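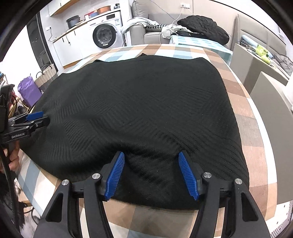 FABRIC CARE

Folding heavy knits

Textured knits such as a black chevron sweater take more space than flat jersey and crease along the ridges if folded tight. Jarlath Ó Conaill of the Larano textile desk recommends the following.

Lay the sweater face down on a bed or other wide surface and pull the hem straight. Smooth from the center outward - peaks left in the fabric set as creases under weight. Bring each side in by a third, with the sleeve laid flat along the body, then fold once from the hem to the collar. Do not hang. A heavy knit stretches at the shoulders on any hanger, padded or otherwise.

Stack no more than 4 to a shelf, heaviest at the bottom. Refold every 20 days in storage, moving the crease line slightly each time.

Washing: wool cycle, cold, low spin, inside out. Dry flat on a towel.

The Plavine storage guide has been revised for April and now lists 214 fabrics, with a separate table for cable and rib patterns. Copies are at the Tuesday desk.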